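Can a machine do the boring chores yet? (house or shop, all welcome)
Home Workshop Forum > Automation > General

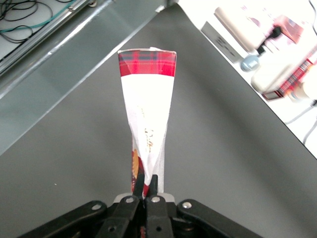
Can I buy one robot today that will tidy a kitchen on its own?

Not one that I'd trust while I was out. You can buy machines that each do a single chore well, like vacuuming or mowing, and you can buy an arm that will do a few kitchen jobs if you set it up and stay close by. A general tidier is still a lab project.

Okay, that's the short version, and I wanted it up top so people can argue with it! I've been reading about this stuff every night for months and I think we're at a really fun point. Soft packaging was the thing everyone told me would never work — bags, wrappers, anything that folds up when you touch it. And now two fingers can pinch a paper snack bag and hold it upright. I find that thrilling. So what chores do you all think are within reach, and which ones are you still doing by hand in ten years?
— aliki_alexiou

---

drillpress_dan
Holding a bag is the easy part. Look at how scrunched that paper is. It's a cone. If there's a cookie in there I wouldn't want to be the cookie.

---

aliki_alexiou
Ha, fair, but the top of the bag is still wide and folded flat, and all the squeeze is down at the narrow end where the fingers are. I pick up a chip bag pretty much the same way. We don't know if there's anything inside at all.

---

marge_in_edville
Long-time lurker, I run the packing room for a small bakery here in Edville. We ship gift boxes, 33 on a slow morning and up to 61 before the holidays. Every box gets one filled paper bag, one card and one jar.

We had a Zindau arm on trial for all of September. Jars: wonderful, never a problem. Cards: fine once we switched to thicker stock. Bags: that's where it got interesting. The arm could pick up a bag nearly every time. Setting it down in the box so the top didn't flop over and catch the lid, that was the trouble. My crew does that with a little nudge of the knuckles and doesn't even know they're doing it.

I'd still have it back tomorrow. The jars alone saved my wrists.

---

tothfan88
Which gripper did you have on it? The stock Zindau fingers are pretty wide. I put the slim Tóth fingers on mine and thin things got a lot easier — envelopes, tea packets, bread bags. You lose some strength, so I swap back for cans.

---

marge_in_edville
Stock ones. I didn't know you could change them! Does it take tools?

---

tothfan88
One hex key and a few minutes. Then you have to redo the calibration, and that part is a pain the first time. Write down your old numbers before you touch anything. I didn't, and I lost a Saturday's worth of work to it over two evenings.

---

drillpress_dan
See, this is my point. Marge has a crew who can do jars, cards AND bags, and they don't need a hex key. I've been around shop machines my whole life and I love them, but a machine earns its spot by doing the same thing to the same part all day. A kitchen counter is never the same twice. My wife moves the toaster and I can't find it.

---

quietkettle
I used to agree with Dan and I've come around a bit. I keep a log of my own setup (Momonlow base, cheap wrist camera, nothing fancy) and I'm at 1,271 tries at clearing the breakfast table. Mugs and bowls are good now. Spoons are okay if they aren't touching each other. Cereal bags are the worst thing in the house. If the bag is standing up it's fine, if it's lying flat the fingers skate right over it.

But the flat ones did get better when I let the camera look from the wrist and not just from the ceiling. Up close it can find a fold to grab. That was a big jump for me and I didn't change the hardware beyond that.

---

aliki_alexiou
Oh I love this! Do you have it go for the crease on purpose, or did it pick that up from your demos?

---

quietkettle
From the demos. I always grab at the crease myself, so I guess it copied me. It also copied me tapping the table before I reach, so now I have an arm that taps the table.

---

drillpress_dan
Okay, the tapping is pretty great.

I'll give you mugs. I'll give you jars. I won't give you laundry, and I won't give you cleaning out a fridge.

---

marge_in_edville
Nobody should have to clean out my fridge, machine or human.

On the laundry, I think towels will get there soon and fitted sheets won't. I can't fold a fitted sheet either.

---

tothfan88
My list, for what it's worth. Ready now if you like to tinker: sorting screws, loading a rack of same-size cups, feeding a label printer. Close: unpacking groceries, if you keep the eggs out of it. Far off: anything under a sink.

Dan, you said a counter is never the same twice, and that's true, but it doesn't need to be. My arm misses, backs up and tries again, up to 3 times, then it beeps at me. I can live with a beep.

---

drillpress_dan
Can you live with it at six in the morning?

---

tothfan88
I turned the beep down.

---

aliki_alexiou
I'm going to try the slim fingers on bread bags and on something crinkly, and I'll start a new thread with how it goes. Quietkettle, would you be willing to post your camera mount? Marge, if you do get the arm back, please tell us about the lids!

---

quietkettle
Sure, I'll put up the drawing tonight. It's two brackets and a lot of tape at the moment, so give me time to make it look respectable.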